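Ticket: wrist view recordings, sandwich-to-box task
Project: Lalelus
Status: open
Opened: September 23, 2020

Hi all, me again. I've been recording demos for the sandwich task at the Clastville bench and the save step keeps eating my episodes. I did 16 this morning and only 13 landed in the folder. No error, no warning, the counter just ticks along as if everything's fine (which is the really annoying part!).

Setup is the usual one - green cloth, clear box, sandwich on the pink plate, gripper open at the start. I haven't touched the start pose since February.
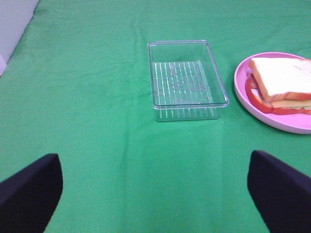

Salamatu Amadi: Are you hitting "next" before the save light goes off? Ogunleye had the same thing on the other arm. The recorder drops an episode if a new one starts while it's still writing.

Oh. Yes, probably! I get into a rhythm and I'm pretty quick on the pedal by the end of a batch. So I went back and ran five more, waiting for the light each time, and all five saved. Then I rushed two on purpose and lost one of them, so I think that's our culprit.

Could we make the pedal do nothing until the write is finished? I can wait, but the next person won't know to, and I'd hate for the Casiswood training set to come up short again. I'll redo the missing ones after lunch and move the box a bit between takes, as the spots so far are too samey. Leaving this open until the pedal is fixed.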